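Toy and parts library at Trutport to open sorting room in July

27/12/2018

The Trutport Toy and Parts Library will move its sorting work into the old paint store behind the Fosudwood hall, after members voted to take up a lease on the building.

The library lends toys, craft kits and odd household bits to families across the district. It has 579 member households and lent 1770 items over the past year. Until now, returned items have been checked on folding tables in the hall's side room, which has to be cleared whenever the hall is booked.

The new room has a concrete floor, a sink and a double door wide enough for a trolley. Shelving will go along the two long walls, with the workbenches in the middle. Members have asked for better lighting over the benches, and an electrician has quoted for the work.

Most of what comes back is small and arrives mixed together. Blocks, cloths, pegs and loose pieces are tipped into open bins, then matched to their kits using the card in each bag. Pieces that can't be matched go into a spares drawer. Anything cracked or missing a part is set aside for repair.
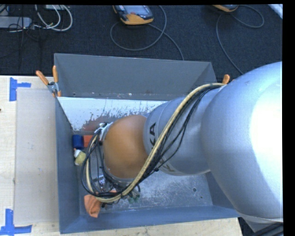 Small items in a grey metal bin, among them a blue cylinder, an orange block and a crumpled orange cloth.

The metal bins will be kept. They are heavy and some of the paintwork is marked, but they don't tip over when someone leans on the rim, and members said they preferred them to the plastic tubs tried last winter. The tubs will be used for dress-ups and soft toys.

Nanance, the hardware supplier on Wharf Street, has offered shelving at a discount. The Tănase Fund has put 40 dollars a month towards the rent for the first year, and the rest will come from membership fees. Fees for families will stay the same.

The library will close for 4 days during the move. Items due back in that time can be returned the following week without a late fee. The returns chute at the hall will be locked, and borrowers are asked not to leave bags at the door.

Opening hours at the front counter will not change. Donations of wooden puzzles and construction sets are welcome once the new room is open, but the library can't take battery toys or car seats.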